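Frequently asked questions about our pine boards and panels

We receive many letters with the same questions, so we collected the answers on one page. If your question is not here, please write to us through the contact form. We answer in one or two working days, and in July it can take a little longer.

Who are you?

Natside is a small workshop in Plorville. We make boards, shelves and table tops from pine, and we sell them directly to people who finish and mount them at home. The timber comes to us already dried from the Robichaud yard. We do the cutting, the planing, the sanding and the packing.

Is it real wood or a printed surface?

It is real pine. The lines that you see are the growth of the tree, and they go through the board. If you cut the board, you will find the same lines on the cut side, only they look different there, shorter and more curved.

Why does my board have knots?

A knot is the place where a branch was growing from the trunk. Pine has many branches, so pine has many knots. We do not try to remove them or to fill them all with paste. For us they are a normal part of this wood, and most of our customers order pine exactly for this look.

If you do not like knots, please ask for the "quiet" selection when you order. We will choose boards with fewer of them. We cannot promise a board with no knots at all, and the quiet selection is more expensive.

What kinds of knots can I expect?

They can be very different, even on one board. Some are big and soft at the edge, with the grain going around them like water around a stone. Some are small, round and almost black. There are also narrow ones which look like a slit, and very faint ones which you notice only from near. When a branch was cut through at an angle, the knot becomes long. When it was cut straight across, it is round.
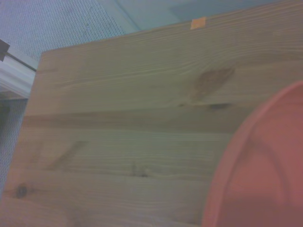
The color also changes from one knot to another. A dark knot often comes from a branch that was already dead when the trunk grew around it, and a brown knot with a soft edge usually comes from a living branch. The second kind is connected with the wood around it and sits very firmly. The first kind can sometimes be a little loose, and for this reason we press every dark knot with the thumb before packing. If it moves, we glue it or we do not send the board.

Is a narrow dark line in a knot a crack?

Sometimes yes and sometimes no. Many narrow knots only look like a crack. Pass your fingernail slowly over the line. If the nail does not catch, you have only a dark mark in the wood. If it catches a little, it is a small surface opening, and you can fill it with wax or simply leave it. If you can see light through the board, this is a fault and we will change it.

One part of my board is darker than the rest. Is it a stain?

Usually it is not a stain. The tree does not grow with the same speed all the year, and where the saw passes along the growth rings, a wide band can appear in a slightly different tone. It can look like two pieces were joined together. To check, look at the end of the board: a glued joint continues there as a straight thin line, but growth rings are curved.

Real stains have an edge like a drop or a puddle and they do not follow the grain. If you received a board with such a mark, please send us a photo.

Do you also sell panels from glued pieces?

Yes. Very wide boards from one piece like to bend, so for table tops we recommend the glued panel. Please read the product name before ordering. "Solid" in our shop means one piece, and "joined" means several pieces glued side by side. Both are pine.

What sizes do you have?

The longest board that we keep in the shop is 1795 mm. The usual width for a joined shelf is 293 mm, and for a narrow shelf it is 200 mm. We can cut shorter for you without extra payment, if the cut is straight. Angled cuts are also possible, but please send a drawing with all the sizes written on it. It can be a drawing by hand, we are used to them.

How exact are the sizes?

We work to 2 mm in length. Wood also moves a little with the air in your house, mostly in the width and almost nothing in the length. If your shelf must go between two walls, measure in the back, in the middle and in the front, and order by the smallest number.

Do I need to finish the board?

We send it sanded and without finish. You can use it like this for a shelf with books, but it will take finger marks and every wet glass will leave a ring. For a kitchen or a desk we strongly recommend oil, wax or varnish. Inside a cupboard you can leave it bare.

How do I put the oil?

Put the board flat on two supports. Remove the dust with a dry brush, then with a cloth which is only a little damp, and let it dry. Try the oil first on the back side, near a knot and also far from it, because the two places can take the color differently.

Then put a thin layer with a cotton cloth and follow the direction of the grain. Wait as long as the can says and wipe away all that stays on the surface. Next day sand very lightly by hand with fine paper and put the second layer. The end sides drink much more oil than the face – give them some extra.

Please be careful with the used cloths. Oily cloths can catch fire by themselves when they are lying in a pile. Open them flat outside to dry, or keep them under water in a closed metal can.

After one week there are yellow spots on the painted board. Why?

This is resin from the knots. It can come through white paint even after two layers. Before painting, cover each knot with knot sealer and go a little over its edge. If the spots are already there, sand them, seal them and paint again. Only adding more paint will not help for long time.

The knot is sticky. What should I do?

Warmth brings the resin out, for example next to a radiator or in a sunny window. Scrape the drops carefully with a plastic card and clean the rest with a cloth and a little alcohol. Make a test on the back side if the board has a finish. It may come again one or two times in the first year.

Can I use tape on the board?

Yes, for marking or for holding a drawing it is fine, but choose a painter's tape with low glue. Do not leave it for many days and not in the sun. When you remove it, pull slowly, back over itself and along the grain. If you pull fast across the grain, small fibers can come up with the tape, especially at the edges. Glue that stays on bare wood should be sanded away before oiling, otherwise you will have a light place with the shape of the tape.

Will the color change?

Yes. Fresh pine is pale, and with the light it becomes warmer, more like honey. It is the most quick in the first months. If something always stands in the same place, the wood under it will stay lighter, so please move your things from time to time. There are oils with a little white pigment which make this change slower, but they do not stop it.

My board is bent. Can it be repaired?

First let it lie for a week in the room where you will use it, with small sticks under it, so that the air can go on both sides. Many boards become flat again by themselves. Do not put it directly on a cold floor or against a warm wall. If you oil only one side, the board can also bend, so always oil both.

Where can I drill and screw?

Anywhere except in a knot or very near to the end. Knots are much harder than the other wood and the drill likes to slide away from them. If you have no other choice, make a small hole first and go slowly. Near the end of the board always drill before you put the screw.

Can I choose my own board?

In the shop in Plorville, yes. You are welcome to look through the rack, only please put the boards back flat. For internet orders you can write a wish in the comment field, for example "few knots" or "big knots in the middle" – we try to follow it when we have a choice.

How do I return a board?

Boards which were not cut for you can come back if they are clean, without holes and without finish. Boards cut to your size we take back only if we made the mistake. Knots, changes of tone and fine dark streaks are not a reason for a complaint, but a loose knot or an open crack is.

Do you have a pick-up place other than Plorville?

Yes, orders can be collected in Plaltach, in the small building behind the paint shop. Please wait for our message before you go there. Long boards do not fit in every car, so measure from the dashboard to the back door and bring a blanket and a strap.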